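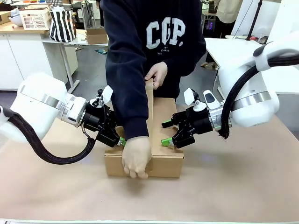

Every November I pull all the flattened boxes out from behind the dryer and decide which ones get another year. I used to keep any box that could still stand up, and then I'd be in the middle of packing a birthday present and find out the bottom had gone soft as toast. These days I'm picky, and it starts with the flaps. Fold each one up and hold it there by the top edge for a second, with your other hand on the front of the box so it can't skate across the table. A low brown carton with a plain front is my favorite kind to save, because there's nothing to cover up or cross out before you write a new address on it. If the flap feels firm when you hold it upright, keep the box. If it flops over like a wet sock, into the recycling it goes!

Okay, so that's the sorting. The rest of this is what I've picked up from mailing a ridiculous number of parcels (my sister moved, then my best friend moved, then both of them had kids) and from helping with the book swap in Girkow, where we sent out 539 packages one year and I still can't hear packing tape without my shoulders going up.

Work standing up, at a table

I packed on the living room rug for years and my knees have sent me the bill. A table is so much better. You can lean your weight on the box when you need to, and you can see whether the flaps are lining up. Clear off more room than you think you want - the box needs a spot, the stuff going in it needs a spot, and the tape needs to live somewhere that isn't under the stuff.

If you care about the table, lay a flattened carton down first. I ruined the finish on my mother-in-law's Weltholm dining table with one lazy swipe of a box cutter, and it's still there under the runner, and she still lifts the runner to look at it.

Fold the short flaps first

I know, I know. But I've watched grown adults do it the other way around and then wonder why the long ones won't lie down. Short ones in, long ones over, and press along the crease with the side of your hand before you tape anything. If the box has been stored flat for a long time, the creases get stubborn. Bend each flap all the way back on itself once, the wrong way, and then fold it in. It'll behave.

For the bottom of the box I put one strip down the middle seam and then one across each end, so it looks like a capital I that's fallen over. Heavy stuff gets a second strip down the middle. Let the tape run onto the sides by the width of your palm. My neighbor Mirsad Ionescu does his with a single strip and a pat, and he's lost a whole set of juice glasses that way, so please don't take advice from Mirsad.

Roll up your sleeves

I mean this one literally. Long knit cuffs and packing tape find each other every time.
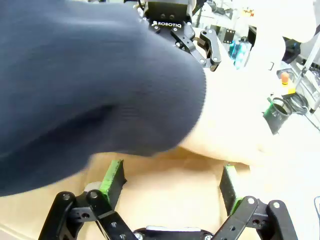 I've pulled more fuzz off the sticky side of a roll than I care to think about, and fuzzy tape doesn't hold. Push your sleeves up past the elbow before you start, or put a hair tie over each cuff, a trick I got from Ánh Đồng at the book swap. She also wears an old apron with the scissors in one pocket and the marker in the other, and I never once saw her hunting around for either of them. I, meanwhile, had three pairs of scissors going and couldn't find one.

What to stuff it with

I don't buy packing paper. I save the paper that comes in shoe boxes, I save the crumpled brown stuff from other people's parcels, and when that runs out I use dish towels, which count as part of the present if you wash them nicely first. Crumple paper loosely. If you squash it into hard little balls it doesn't cushion anything, it just rattles around in there with the mugs.

Before you close up, put your hands flat on either side of the box and give it a gentle shake. Hear anything? Open it up and add more. The filling should come right up to the top so that the flaps have something to rest on, but you shouldn't have to sit on it. (I have sat on it. The box was fine but the cookies were crumbs.)

Books go flat, biggest ones at the bottom, and I stop at 16 paperbacks in a box even if there's room. After that it gets too heavy for me to get down the porch steps without saying something rude.

Opening them so you can use them again

When a parcel comes, don't tear at it! Slit the tape with the tip of the blade barely poking out. I have a little Cimel cutter that clicks out in tiny steps and I use it at 2 clicks and never more, which is enough for tape and not enough to slice the sweater underneath. Cut the end strips first, then the middle one, and lift the flaps slowly so they don't take the top layer of cardboard with them.

Old tape that won't come off can stay on. Just press it down flat and tape over it. Old labels are another story. I warm them with the hair dryer and peel from a corner, and if it still won't budge I stick a blank sheet of paper over the whole thing and write on that.

Then flatten the box, stand it on edge with the others, and write the size on the side that faces out. I wrote mine as "shoes," "toaster," "two toasters," and so on, and my husband complained until he had to find one in a hurry.

Next time I'll do tape dispensers, as Ermira Grgić asked me about the Georgiou one and I have a lot of feelings about it.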